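Floors Deserve a Line in the Budget

When the Draranitz learning center reopened its second level, the published plan described the lighting, the glazing and the furniture at length. The floor received a single sentence. This organization regards that as a mistake, and one that public buildings make too often.

A floor is the one surface that every visitor uses. It decides how loud a room is, how safely a cart can cross it and where people feel permitted to stand. Carpet tile has served shared workrooms well on each of these points. A stained tile can be lifted and replaced in minutes, while broadloom must be patched or endured. At Parel, 30 spare tiles kept from the original order have covered every repair to date.

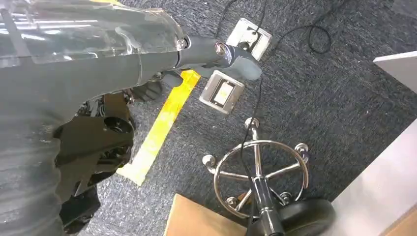
Marking tape is a harder question. Yellow tape on carpet is cheap, and any member of staff can lay it. It also tends to outlive the arrangement it was meant to show. A line with no current meaning teaches people to ignore the lines that still matter. We therefore hold that tape should be reviewed every 2 months and removed when its purpose has passed. Where a boundary is permanent, tiles of a second color should mark it.

Power belongs in the same discussion. Floor outlets spare a room the long extension cords that trip people, but only if they are placed with the desks in mind. The Covasero annex paid 3,000 to move 2 outlets after its tables had been delivered. The Stankevičius reading room settled its table plan first and had no such expense.

We ask that future proposals include a floor plan showing surface, markings and outlets on one sheet, and that it be submitted with the first cost estimate.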